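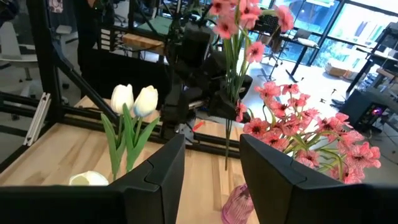

In August I finally had time to look after the two-arm cell properly, and I want to write down what I did before I forget the order of it.

The complaint was simple. The gripper closed well on hard parts, but with flower stems it either squeezed them or let them turn. We use artificial flowers at our bench because a real tulip does not survive a morning of practice. A plastic stem is forgiving, but it shows very clearly when the two fingers do not meet.

First I took off the fingers. The manual from Fjeld says to check the screws every 400 hours, and I must confess we were far past this. One screw on the left finger turned by hand. I cleaned the threads, put a small drop of thread locker and tightened both sides a little at a time, changing from one to the other, so the finger sits flat on its carrier.

Then the zero position. I closed the fingers on a strip of paper and pulled. It should hold with the same force at the tip and lower down. Mine held only at the tip — the right finger was leaning. It took me 7 tries and a very thin shim to get it straight.

The wrist camera had to be calibrated again after this, as the fingers are always in its view and the software from Pandovov uses their edges as a reference. That takes 60 minutes if the daylight stays the same. We have big windows, so it does not. I started at six in the morning and it was still not enough, because the sun came onto the table before I was finished. The next day I began earlier.

Last, I lowered the closing force for stems and saved it under its own name, so that the setting for hard parts stays as it was. I also wrote the hour counter on a piece of tape on the cabinet door. The next big job is the grease at 4000 hours, and for that I still need to order the correct tube.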